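How long does a whiteboard pen last? Waste and refill project, final report
Annunziata Sorrentino
Submitted May 22, 2024

Background

Started this in January after our tutor group threw out a whole carrier bag of pens in one go. Wanted to know how many were really dead. The question in the proposal was "can a school cut its pen waste by refilling" but that got narrowed down quite a bit – see Changes below.

Two blocks took part, Sungate (mostly maths and languages) and Garkis (science). Dimia block said yes and then never put their box out so there is no Dimia data. It's still on the map in the appendix, ignore it.

Method

A collection box by the door in each room, 15 rooms. Teachers asked to drop in any pen they would normally bin. Boxes emptied once a week at lunch. Each pen tested the same way: shake, cap off, draw a line the full width of a board. Then sorted into:
working
faint
dry
damaged tip

Faint pens were stored tip down overnight and tested again the next day. Pens with a damaged tip were not re-tested even if there was ink in them, as you can't write with them anyway.

Refill ink was the Oyewole bottle type, black only. Couldn't get blue in time.

Results

Total collected: 603. Bigger than expected. Main finding is that a lot of them were not dead. Plenty of "dead" pens wrote fine after a night standing on their tips, and some wrote fine straight out of the box, so they must of been binned by mistake or just because the first stroke was a bit weak.

Garkis had more damaged tips than Sungate. Think this is from people writing on the older boards, which have a rough patch where the coating has gone. Didn't measure the boards so can't prove it.

Refilling worked on black pens with a screw end. Did not work on the sealed sort – the ink just sits on the outside and goes everywhere. Ruined a jumper. Of the refilled pens, 13 leaked within a week and had to be taken back out of use.

Changes from the proposal

Dropped the colour comparison (no blue ink, see above).
Dropped the cost per line. Tried it for one pen and it took the whole of a double period.
Added the tip down test, which wasnt in the plan but turned out to be the most useful bit.

Problems

Teachers who knew about the project were probably more careful with caps. So the numbers before it started might have been worse, no way to check now.
One Sungate box got used as a normal bin for a week. Crisps. That week is left out.
I did all the testing myself so "faint" is only my idea of faint. A second person should of judged it too.

If doing it again

Would put a rack in each room that holds pens tip down from the start, and compare with rooms that keep them in a mug. Would also ask for the order records at the begining and not in the last week, when the office is busy with exams.

Still to hand in: signed log sheets, leftover ink (half a bottle), spare boxes.
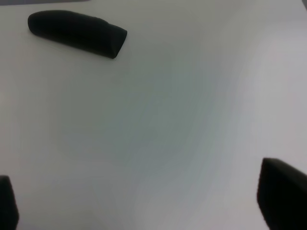 Ink goes back to the science store, top shelf. Log sheets are with my tutor, apart from the Garkis ones for the last week – will bring those in with the boxes.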